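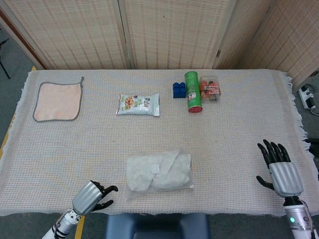

Washcloth on the table, woven divider behind.

Notebook, story workshop, January, a bit after 4 in the afternoon

Draft three of the goose fable is done, or done enough that I can be rude about it. It came out at 1,732 words. Draft two was 1,547, so I have managed to make it longer while telling everybody I was trimming. The extra went almost entirely into the well scene, where the hedgehog and the goose argue over who gets to drink first. I love the well scene. It is also far too long and I know it.

For anyone picking this up cold: the set is four animal stories for reading aloud, ages five to eight, working title The Clodthorpe Fables. Clodthorpe is the village the animals live just outside of (they can hear the bells, they never go in). Ira is the goose. Godoy is the hedgehog. Wilham is the old carthorse who everyone takes their quarrels to, mainly because he can't walk away fast enough. Each story has one quarrel, one bad idea and one ending that a kid could tell back to you on the way home.

So, Ira's story. She decides she's the only animal who can keep the village safe because she has the loudest voice, and she honks at everything. Leaves, the moon, a bucket. Then a real fox comes along and everyone has stopped listening. Yes, I know, it's the boy and the wolf with feathers on. I'm fine with that! The bit I think is ours is that Godoy hears the fox too, and has a tiny voice, and has to persuade Ira to honk in a different way so the others will notice. Two short, one long. In draft one he did the warning all by himself and she just stood there being sorry, which made her a lump for the whole second half.

Read it aloud to myself this morning, standing up, with the clock going. Notes from that:

The opening is good now. "Ira was a goose, and she wanted you to know it." I got to page two without wanting to change anything, first time that's happened with this one.

The bucket joke works best if you pause before "bucket." Might put it on its own line so the reader at home pauses without being told to. Try it both ways.

I tripped on "the thicket's thin thistles" three times out of three. Out it goes. I was very proud of it and it is horrible to say.

Wilham talks too much. He gets a speech of 277 words under the oak, and that's a carthorse giving a sermon. Kids will be on the floor by the middle of it. I cut him down to 200 at lunch and it still drags, so I think he needs to say one thing, chew some grass, and say one more thing. The chewing does more than the speech. Somebody on the team wrote "more chewing" in the margin of draft two and I ignored it, so, sorry, you were right.

The moral. Still fighting with this. Draft one had it spelled out in the last line, draft two had Wilham say it, draft three has it nowhere and I think a grown-up reading it cold would flip the page looking for the rest. What I have at the moment is Ira going to bed and hearing a leaf fall, and opening her beak, and shutting it again. I like that a lot. But is it enough for a five-year-old? I keep picturing a kid asking "and then what?" Possible fix: Godoy is awake too, and he says "Only a leaf," and she says "I know." Two little lines. It gives them the friendship back as well, which otherwise stops dead at the fox. Going to write it in and leave it overnight.

Fox problem. Our fox has no name and no lines, and in the other three stories every animal talks. I noticed this only when I read them in a row. Either the fox speaks (polite, I think, much scarier if he's polite) or we need a rule for who talks and who doesn't. I tried a version where he says good evening to the bucket. It made me laugh, but it takes the wind out of the scare, and there's only one scare in the whole thing. Leaving him silent for now. If anyone has strong feelings, write them under here and I'll read them tomorrow.

Repeats. I want a line that comes round again so the kids can join in, and "honk, said Ira, just in case" does the job. It's in there five times. The fourth one feels like padding and can probably go, it's in the part by the gate where nothing much happens anyway. Actually the whole gate part could go. If the gate goes, the farm cat goes with it, and then I have to take her out of story four, where she's the one who finds the hat. Ugh. Keep the gate, cut the fourth honk.

Small stuff so I don't lose it:
- Godoy's spines "rattle" on page three and "rustle" on page six. Rustle.
- It's night at the well and then the sun is on Wilham's back. Fix.
- "Gander" for Ira's father, do kids know that word? I'd keep it, they like a new word if it sounds funny.
- Bells ring twice in the story, should be once, right at the end.
- Title is still just "Ira." Could be "Ira, Just in Case." Oh, I like that.

Next: get the well scene down by a third, put in the leaf lines, then read all four aloud in order with a cup of tea and no pencil. The pencil is the problem, I never get to the end with one in my hand. Story two (Wilham and the borrowed shoe) hasn't been touched since the fall and I'm a little afraid of it.

Later, 9 at night. Wrote the leaf lines. Changed "Only a leaf" to "Leaf," which sounds more like him. Well scene not started.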